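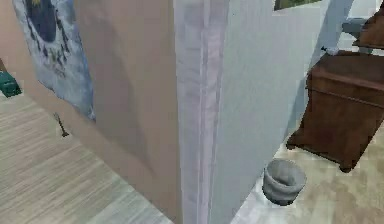 Credit: Horcombe / Stovine user documentation

Stovine Support > Indoor Mobile Units > User Guide > Section 4: Checking a Home Layout Before a Run

4. CHECKING A HOME LAYOUT BEFORE A RUN

This section covers the checks to make on a simulated home before you send a Stovine mobile unit through it, and the rules for carrying the same settings over to a real building. It applies to guide version 2 and to layouts made in the Hemmin editor. Layouts imported from other editors must first be converted as described in Section 3.

Read the whole section before you start. Several steps depend on values you write down earlier.

4.1 What you need

- A layout that opens in Hemmin without load errors
- The unit profile for the model you plan to run
- A blank run sheet (Form 722)
- Operator rights on the workstation. Viewer rights let you look at a layout but will not let you save zones.

If the unit profile is missing, do not borrow one from another model. Wheel size and body width are stored in the profile, and every clearance in this section is worked out from them.

4.2 Marking corners and floor changes

An outside corner that separates two rooms needs more care than a straight wall. The unit cannot see past it until it is nearly there. Where the floor also changes from one room to the next, such as wood planks on one side and tile or stone on the other, the corner must be marked as both a blind corner and a floor change. One mark does not cover the other.

1. Open the layout and switch to Floor view.

2. Find each vertical wall edge that sticks out into open floor. Click the edge and choose Blind Corner.

3. Set the corner margin to 200 mm. The margin is measured from the wall edge to the nearest part of the unit's body, including anything it is carrying.

4. Click each floor area in turn and check its surface type. Hemmin guesses the surface from the texture and is sometimes wrong with pale or mottled floors. Correct the type by hand if needed.

5. Draw a floor change line wherever two surface types touch. Draw it along the full length of the join, including any part that runs behind furniture.

6. Save the layout. Enter the name of each blind corner on the run sheet.

NOTE: Wall hangings and picture frames do not need a zone if they are above the full height of the unit. If the lower edge of a hanging curls away from the wall, treat the hanging as part of the wall and measure the margin from its outermost point.

CAUTION: Do not lower the corner margin to make a route fit. If a route will not plan at 200 mm, move the furniture in the layout or choose a different route.

4.3 Small objects at the base of a wall

Small objects on the floor are the most common cause of a failed check. They fall into the wall's shadow, they are often close to the wall's color, and a thin one may be only a few pixels wide from across the room. A gray bucket or pot standing on tile or stone near the foot of a white wall is a good case to check by eye, and so is any short, thin, dark item by a baseboard line.

1. Switch to Object view and turn on labels.

2. Move the viewpoint to the height of the unit's main camera. Do not do this check from the overhead view.

3. Look along the base of every wall on the route. Each object you can see must have a label. An object with no label is not in the obstacle list, and the unit will plan through it.

4. Add a label to any object that lacks one. If you cannot tell what it is, use Unknown, Fixed. Do not guess at a type. The type sets whether the unit may push or pick up the object.

5. Set open-topped containers to Do Not Push, whether or not anything is in them.

6. For an object that is only partly in view, move the viewpoint until you see all of it before you set its size. If you cannot get a full view, leave the size on Maximum.

NOTE: Unknown, Fixed is an accepted final label. You do not have to clear it before a run.

4.4 Large furniture

Cabinets, dressers and other heavy pieces are set as Fixed when the layout is made. Check these points anyway.

1. Confirm that the base outline matches the base and not the top. A cabinet with a lip along its upper edge is wider above than below, and the unit's arm or load may hit the lip while the wheels are clear.

2. If the piece stands on short feet, set Underside to Closed. The floor sensor can read the gap below as open floor.

3. Check the space between the piece and the nearest wall. If the gap is narrower than the body width in the unit profile plus the margin on both sides, mark it No Entry.

4. Repeat the check for any second piece behind or above the first. Where two pieces of the same color overlap in view, Hemmin may join them into one object. Use Split Object to separate them.

CAUTION: Never mark furniture as Movable in a layout that will be used to approve a route in an occupied home.

4.5 Speed limits

Speed limits are set by zone. The unit takes the lowest limit that applies at its current position.

- Blind corner: Creep
- Floor change line: Slow, both directions
- Within the margin of any Unknown object: Creep
- Open floor with no marks: as set in the unit profile

Speed may not be raised in a zone by editing the run file. The workstation compares the run file with the layout at start-up and will stop with a Zone Mismatch message. If you see this message, reload the run file from the saved layout. Do not clear the message and continue.

4.6 Test runs in simulation

1. Load the layout and the unit profile.

2. Place the unit on one side of the blind corner and set the goal on the other.

3. Run the route at the set speeds. Watch the margin readout as the unit passes the wall edge.

4. Run the route again in the opposite direction. Both passes must be complete, so each corner needs 2 clean passes on the run sheet.

5. Change the lighting setting to Dim and repeat steps 3 and 4. Record these passes on separate lines.

A pass is clean if the unit reaches the goal, keeps the full margin, and makes no contact with any object. A pass in which the unit stops and waits for the operator is not clean, but it is not a failure either. Record it as Held and run it again.

If a pass fails, stop the set. Fix the layout or the route, save under a new revision, and start the set from the beginning. Passes from an earlier revision do not count.

4.7 Moving to a real building

A clean set in simulation allows you to begin site checks. It does not approve the site. Surfaces in a layout are smoother than real ones, and a join between two floors that is flat in Hemmin may have a raised strip or a step in the building.

1. Walk the route and compare it with the layout. Note every object that is present in one and missing in the other.

2. Measure the height difference at each floor change. Compare it with the limit in the unit profile.

3. Keep people and pets out of both rooms during the first pass through any blind corner. The operator stands where both sides of the corner can be seen, with the stop control in hand.

4. Run the first pass at Creep from start to goal, whatever the zone limits say.

5. Update the layout with anything found on site, then repeat 4.6 if a corner, floor change or fixed object was altered.

WARNING: The stop control must be tested before each site session. If it does not stop the unit at once, switch the unit off at the main switch and do not use it.

4.8 Records

Keep the run sheet with the layout revision it refers to. Sites enrolled in the Wastulura program must also keep the saved run files. A run sheet with no revision number is not valid and the set must be run again.

Section last revised 2021-07-24. For error messages, see Section 7.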